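Leserdale Residents' Association
Minutes of the May meeting, upstairs room, Firnley Library

Present: Young-sook Ahn (chair), Lorna Swanson (minutes), Menzies, Sternberg, and 16 residents, two of whom were looking for the knitting group and stayed.

Meeting opened at 7:10 p.m., the stated time being 7:00.

1. Minutes of the last meeting
Approved, after Sternberg asked that "shouted" be changed to "stated firmly." The chair asked whether he would accept "stated loudly." He would.

2. Shared kitchen, counter replacement
The old counter has a burn in it the shape of Florida and everyone agrees it should go. Agreement ended there. Menzies had brought samples and laid them out on the table: a plain gray, a beige that the supplier calls Oat Whisper, and a black marble pattern with white veins. Gray was felt to be safe. Beige was felt to be beige. The black had strong support from the back row and strong opposition from everyone who has ever wiped down a black counter.

Ms. Ahn pointed out that the gray costs $22 a foot and the marble pattern $24, so the gap over the whole kitchen would be less than the association spent last year on the banner with the wrong name on it. It was asked whether we still have the banner. We do.

Vote: marble pattern carried. Sternberg abstained on the grounds that he does not cook.

3. Parking on Firnley Road
The city has replied to our letter. The reply thanks us for our letter. Menzies will write again, using shorter words. A resident suggested painting our own lines at night. The chair asked that this not be minuted.

4. Hedge at the north gate
The hedge now covers the stop sign, the street sign and most of the notice asking people to report overgrown hedges. Two quotes received. The lower one did not include taking the branches away, which the contractor described as "extra." Moved to accept the higher quote. Carried.

5. Summer picnic
Same field as last year, same tables, and after long discussion the same potato salad. Plates ordered for 50. Sternberg again offered his speakers. The offer was again noted. Rain plan: the kitchen, if the counter is in, and umbrellas if it isn't.
Ms. Swanson asked for someone else to handle the sign-up sheet this year. There was a silence. Ms. Swanson will handle the sign-up sheet.

6. Noise
The complaint about wind chimes at the end of the row was read out. The owner of the chimes was present and said they were tuned. Left open until the next meeting, with both parties asked to talk to each other before then in normal voices.

7. Any other business
Lost: one casserole dish, blue lid. Found: one casserole dish, no lid. The owners have been put in touch.
The library would like the chairs put back in rows and has supplied a drawing of a row.

Next meeting in June, same room. Menzies to bring the supplier's delivery date, Ms. Ahn to bring the key to the supply closet, Sternberg to bring fewer handouts.

Closed at 8:55 p.m. 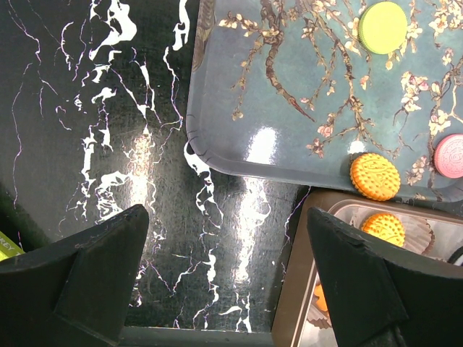
Menzies wishes it added that the second letter to the city has gone out, that the longest word in it is "parking," and that item 3 should say he volunteered to write it, where the draft sent around said he was told to.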